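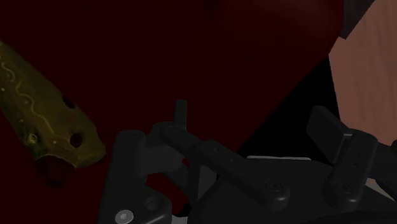 Figure 3. Simulated wrist view in the ocarina task, with the gripper near the narrow end of the instrument.

4.2 Collecting demonstrations by remote control

All demonstrations for the ocarina task were recorded in simulation. The operator moved a hand controller, and the simulated arm followed its position and rotation at a fixed scale. A trigger on the controller opened and closed the two fingers. We used the Clilness scene set for the object models and left its default lighting in place, so many of the wrist views are dim (Figure 3).

The ocarina was chosen for its shape. It is long and tapered, and its surface has round holes that a policy could mistake for places to grip. The task is to take hold of the body, lift it clear of the surface, and set it down inside a marked area. The start pose of the object was drawn at random before each attempt, within limits that kept it inside the reach of the arm.

Operators saw two views side by side, one from a fixed overhead camera and one from the wrist. In the first round of recording, most of them drove by the overhead view until the fingers were close to the object and then switched their attention to the wrist view. The last part of the approach was slow. At that range the gripper takes up much of the wrist view, and the gap between a finger and the object is hard to judge. Several operators backed off and came in again - we kept these attempts, as they show the policy how to recover from a poor approach.

We recorded 359 demonstrations from 14 operators in October. Of these, 37 were removed before training, either for a dropped object or for a stretch of more than 9 seconds with no motion command. The remaining demonstrations were split by operator, so that no one person appears in both the training and the test data.

For comparison we also built a set by hand guiding. The real arm in the Gisau lab was put in a low-stiffness mode, and the operator pushed it through the motion with one hand on the wrist. The joint paths were then replayed in the simulator. Hand guiding gave smoother paths, but the replayed grasps were less reliable. Small errors in joint position that did not matter on the real arm were enough to make a finger touch the body too early.

Oluwatosin Dauda labeled the start of contact in both sets using the Wike annotation tool. The labels are used only in the analysis in Section 5 and were not given to the policy.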